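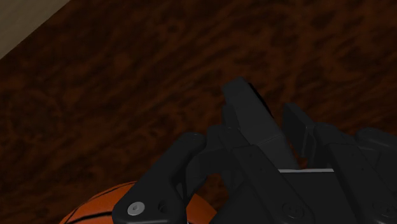
Wrist camera view from the sim. Black hand, dark wood table, basketball at lower left.

Starting a thread on how we collect demos for the grasping policy, as I keep getting the same questions by email. I run the data side at Skunodcombe. Small team, one simulator, a lot of ball grasps.

2/ The goal for this batch is 1,000 usable demonstrations of one task: reach for the ball, close the hand, lift, hold. We have 705. By usable I mean they passed review, and that number is lower than what we recorded.

3/ All of it is teleoperated. A person wears a tracked glove, the sim hand follows, and we log joint angles, contact forces and the camera views at every step. No scripted motions in this set. We tried scripted ones in February and the policy learned to copy the script, including the pause I had left in by mistake.

4/ Why a ball. It has no handle and no right way up, so the person has to choose where the fingers go. A mug gives you one good answer and most people find it. With a ball you get a lot of good answers and the policy has to cope with that.

5/ It also rolls. If the first finger touches too early, the ball leaves. Most of our rejected episodes are that and nothing else.

6/ We keep some of those. Songül Çetinkaya goes through the rejects and pulls out the ones where the operator chased the ball and got it back. They go in a separate folder marked recovery. There are 100 in there now and they have helped more than I expected.

7/ Review rules, since people ask:
- the ball has to leave the table
- the hold has to last until the timer ends
- no fingers passing through the ball
- no fingers passing through the table
- the operator's hand can't freeze because of dropped tracking
Fail any one and it's out of the main set.

8/ The fingers-through-the-ball one is a sim problem. If you close fast enough the contact solver gives up for a step or two and the fingertip ends up inside. On video you can barely tell. In the contact log it's obvious, there's a huge spike and then nothing. We filter on the log now and don't rely on eyes.

9/ Table textures. We swap them between episodes: several woods, some plain colors, one ugly checkerboard. The dark burled one is the hardest for the people driving. Black fingers over nearly black wood, and you lose track of where the fingertips are. Barış turned the lighting up for a day and then we turned it back down. The policy should see that case too.

10/ On the wrist view. A lot of what the camera gets is the hand itself. Someone asked if we crop that out. No. Finger position against the ball is the useful part near contact. We have an overhead view for where the ball is on the table.

11/ The ball does go partly out of the wrist view, and it happens close to contact. We tested moving the camera back. It showed more ball and less detail at the fingertips, and grasp success dropped. Moved it forward again.

12/ Operators. We have 9 people who have recorded at least one session. Elif Naz Sezer has the most accepted episodes and she is also the slowest, by a lot. I used to pay attention to episodes per hour. Now I look at accepted per hour, and she's near the top of that list.

13/ Sessions are kept short. After a while people stop opening the hand all the way between tries, and every grasp starts to look the same. You can see it in the joint plots before the operator feels tired.

14/ Someone at Cuvadham asked if we mirror the data to get left hands for free. We don't. The hand we have is a right hand and the thumb joint isn't symmetric in the model. It might work for the camera part. Haven't tried it.

15/ Format, for those who want to load it: one file per episode, actions at the same rate as the camera, object pose included but kept in its own field so you can drop it. Please drop it if you're training from pixels. Two groups forgot and were very pleased with their results for a week.

16/ Still to do: finish the batch, add a smaller ball, rerun the filter on the oldest episodes because the contact threshold changed after those were recorded. Some of the 705 will probably fall out when we do that.

17/ Senthil Thampi is writing up the glove calibration separately. I'll link it under this post when it's up.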